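4. Serving practice and the strength of diluted drinks

4.1 Scope of the observations

The previous section dealt with the written recipes collected from the cafés in Vidov and Dindura. We now turn to what was served. A diluted drink, for the purposes of this paper, is any cold drink made at the counter from a sweet concentrate and still water, whether the concentrate is bought in or made on the premises. Carbonated drinks were left out. So were drinks made from powder, which settle differently and would have called for a second method of testing.

Servings were recorded on ordinary trading days in August. Each observer sat within sight of the counter and filled in one line of the form for each drink: the time of the order, the vessel used, the order in which concentrate and water went in, whether ice was added, whether the drink was stirred, and by whom. The full record holds 1109 servings. All observers had been given the same half-day of instruction, and the form was tried out in one café in Kodikara before the main work began. The Kodikara trial is not included in the record, although we refer to it where it bears on the method. The coded record was closed on 2018-01-09 and no entries have been changed after that date.

Staff knew that they were being observed and had been told that the study concerned drinks. They had not been told that stirring was of interest. It is possible that some of them guessed, as the form has a box for it and was not kept hidden.

4.2 Who stirs

Of the 1109 servings, 738 were stirred by staff before they reached the customer. The remainder were handed over unstirred, in most cases with a spoon or a straw standing in the glass or lying next to it. We had expected the larger share to be left to the customer, as the written recipes seldom mention stirring at all, and where they do the word used can mean either "stir" or "serve with a spoon".

The difference between the two towns was smaller than the difference between cafés in the same town. In Vidov, the cafés near the bus station almost always stirred; those on the market square hardly ever did. Dindura showed the same spread without the same geography. We found no link with the price of the drink or with the age of the business. There was a link with the shape of the counter. Where the customer could see the glass being filled, the drink was more often left alone, and several keepers explained that the band of colour at the bottom shows that the concentrate has not been skimped.

Practice also varied within a single day. During the busiest hour the stirring was shorter and was more often passed to the customer. We did not time each stir, as the observers in the Kodikara trial could not manage this and fill in the rest of the line.

4.3 Effect on strength

A drink that has been poured and left to stand is strongest at the bottom. How much this matters depends on how it is drunk. A customer with a straw takes the strong part first, tops up the glass with melting ice and ends with something close to water. A customer who drinks from the rim has the opposite experience. Both may complain, and both would be right, though the keeper has put the same amount of concentrate into each glass.

To put a scale on this, we made up test drinks with a total volume of 200 ml, using a concentrate supplied by Totik, the wholesaler from which most cafés in the record buy their stock. Concentrate was poured first and water second, then in the reverse order. Samples were drawn from just under the surface and from just above the base. The drinks were tested after standing and again after 30 seconds of stirring with a long spoon at an even pace. After stirring, the upper and lower samples could not be told apart by our method, whichever liquid had been poured first. Before stirring they could always be told apart, and the gap was wider when the concentrate went in first.

Two points follow for the reading of the main record. The first is that the order of pouring matters only where the drink goes out unstirred. Written recipes that give the order with great care and say nothing of stirring are therefore giving the less useful half of the instruction. The second is that the ratio stated in the recipe cannot be checked against a sip, or against a sample from the top of the glass, unless the drink has been mixed. Some of the earlier disputes over weak drinks in Vidov seem to us to have rested on samples of just this kind.

4.4 Spoons, vessels and stock jars

The forms have a space for remarks on equipment, and this was filled in more fully than we had asked. Café keepers were willing to talk about their spoons at length. The bar spoon with a twisted shaft is the preferred tool in both towns where staff do the stirring, and it is praised on the ground that it turns easily between the fingers and reaches the base of a tall glass. Teaspoons are used in small glasses and by customers. Straws are thought poor for the purpose – they move the ice and leave the concentrate where it is – yet they are what most customers are given.

The vessel matters in a way that our form did not fully capture. A short, wide glass can be mixed with a few turns of any spoon. A tall, narrow one needs a spoon that reaches the bottom, and the bowl of the spoon must be small enough to pass between the ice and the wall. Where a café had changed its glasses and kept its old spoons, the keeper would often mention the mismatch without being asked.

Stock jars raise a related question. A concentrate made on the premises is not always even from top to bottom, and the first glass poured from a jar may differ from the last. Labels on such jars give the flavour and sometimes a date, seldom the dilution. Colour is used in place of words in several cafés, one colour of label to each flavour, and new staff are expected to learn the scheme in their first days. Figure 4 gives a general view of small table items of the types named in this section.

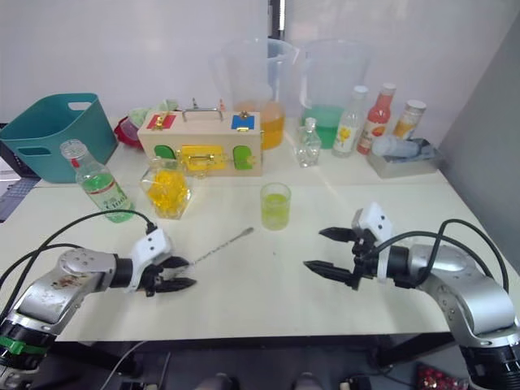
Figure 4. Stirring spoon with twisted shaft and small clear glass (first view); jar with green label (second view).
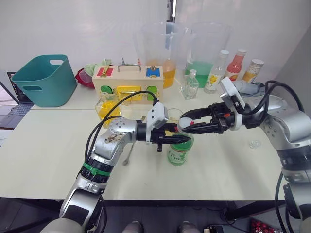

One keeper in Dindura, on reading a draft of this section, replied that we had made too much of the spoon and too little of the water. Her own drinks, she wrote, were made with water from a jug kept in the cold cabinet, and "the syrup sulks in cold water whatever you stir it with". She asked that any advice to the trade should say how cold the water was in our tests, and added that she would go on leaving the colour at the bottom in summer, when people order with their eyes.

The first of these comments is fair. Our test drinks were made with water at room temperature, and a thick concentrate will take longer to disperse in chilled water. The stirring time given in 4.3 should be read with that in mind and should not be carried over to chilled drinks without further tests. On the second comment we have no evidence either way, as the form did not ask customers why they had chosen their drink.

4.5 Limits of the record

The record covers one season. Cold drinks are sold in both towns throughout the year, but in smaller numbers and, according to the keepers, to a different set of customers. Larger jugs for sharing were recorded as single servings, which understates the amount of drink that was stirred at the counter, as jugs were nearly always stirred there.

Observers recorded whether stirring took place and did not judge how well it was done. A single turn of the spoon and a long, careful mix have the same mark on the form. We considered adding a rating and decided against it after the Kodikara trial, in which two observers at the same table gave very different accounts of the same morning.

There is also the matter of customers who were given a spoon and did not use it. Observers were asked to watch the counter and could not follow each glass to its table. Unstirred servings in the record are therefore unstirred at the point of sale, and some will have been mixed before drinking. For the comparison of recipes with the drink as handed over, this is no great loss. For any estimate of what customers in fact tasted, it is a serious one, and the figures in this section should not be used in that way.

Finally, the cafés took part by their own choice. Two in Vidov withdrew before the work began, both of them places where the drink is made out of the customer's sight, and the link with counter shape reported in 4.2 rests on fewer closed counters than we had planned for. The next section takes up the cost of concentrate and the effect of the wholesale price on the ratios in use.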